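Fabric Care Habits in Shared Student Housing
Final report, Anastasia Zervas, 6th December

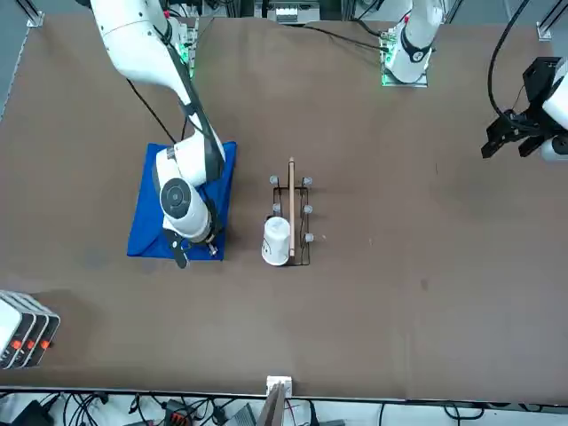 Figure 1. Folded blue cloth on a brown tabletop.

1. Purpose
This project examined how residents of Rallis Hall wash, dry and store everyday cotton items. Laundry costs were raised at the August housing meeting, and the department approved the topic shortly afterward.

2. Method
A paper survey was given to 112 residents, and 100 usable forms were returned. Follow-up interviews were held with 20 residents over 6 weeks. Questions covered water temperature, detergent amount and drying time.

3. Findings
Most residents used more detergent than the label advised. Hot washes were common for towels -- even lightly used ones -- and few residents sorted by color. Those who folded items soon after drying reported less ironing.

4. Recommendation
A dosing chart should be posted beside each washer before the spring term.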